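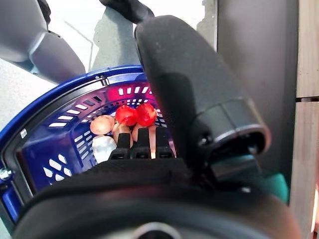 3.2 Collecting the demonstrations

All examples for the grocery task were gathered by teleoperation at the Westerberg site, in a corner set up to resemble a small produce shop. An operator drives both arms and both hands of the humanoid, and we record joint positions, hand commands and all camera streams for the whole of each episode. The wrist view matters most once a hand gets down to the basket. In Figure 3, the fingertips reach in over the items and partly hide the ones behind them, and at this range the small round goods fill only a modest part of the image. Two glossy red pieces remain clear at the top of the pile, while a white one is half covered by the leftmost fingertip. Our earlier policy, trained on the head view alone, had no access to this kind of detail and often closed the hand too soon.

An episode starts with the robot in front of the shelving and ends when the operator presses a foot switch. Between those points the operator is given one written instruction, such as "put the cabbage in the basket" or "take one red item out," and is free to choose which hand to use and from which side to approach. We did not script the motion. In a pilot with scripted approaches, the recordings were smooth but the trained policy did poorly whenever an item had rolled a little way from its expected spot.

Three operators took part. Tormod Kristiansen and Iraís Esquivel had used the Brorus control rig before; Valentyna Zinchenko had not, and her first 8 episodes were treated as practice and left out. Operators worked in the mornings and switched over when they felt their attention slipping. The rig passes no sense of touch back to the operator, so contact with soft goods had to be judged by eye. All three said this was the hardest part of the job, and all three slowed down noticeably in the last few centimeters before a grasp.

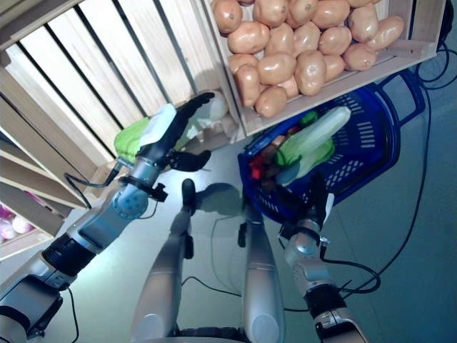

Figure 3. Data collection in the produce setup. First panel: wrist camera, with the fingertips at the blue basket. Second panel: head camera, with the left hand at a leafy vegetable on the shelf and the right hand at the near rim of the basket.

Two-handed episodes were collected separately and make up a smaller part of the set. They include reaching toward the shelf with one hand while the other is kept at the basket, a combination that people manage without thinking but that our operators found awkward. Light plastic baskets slide easily on a smooth floor, and an episode in which the basket moved was kept as long as the instruction was still carried out. We wanted the policy to see such shifts and the small corrections that follow them.

The layout was changed between blocks of episodes. Items were swapped between shelf levels, the basket was turned or moved, and the amount of produce already in it was varied. Cables were left on the floor in whatever position they had come to rest, and we made no attempt to mask them out of the head view during training.

3.3 Filtering and labels

We recorded 1000 episodes in total, nearly all of them in October. Each was reviewed once by Kerstin Wallin or Sølve Strömberg, who marked the start and end of each grasp and gave the episode one of three grades: clean, corrected or failed. A corrected episode is one where the first attempt missed and a later one succeeded. These were kept in the training set with the missed attempt included. Failed episodes were stored but used only for the success detector described in Section 4.

Labeling was done in Rirnel, with the wrist and head streams shown side by side and locked to the same clock. The reviewers relied on the wrist stream to mark contact and on the head stream for nearly everything else. Where they were unsure whether contact had been made – most often with small items sitting low in the basket – they marked a short interval in place of a single point, and the loss is not applied inside it. Reviewing one episode took up to 8 minutes.

A further 300 episodes were collected later on the Gemley floor with different shelving. They are held out from all training and are used only for the transfer tests in Section 5.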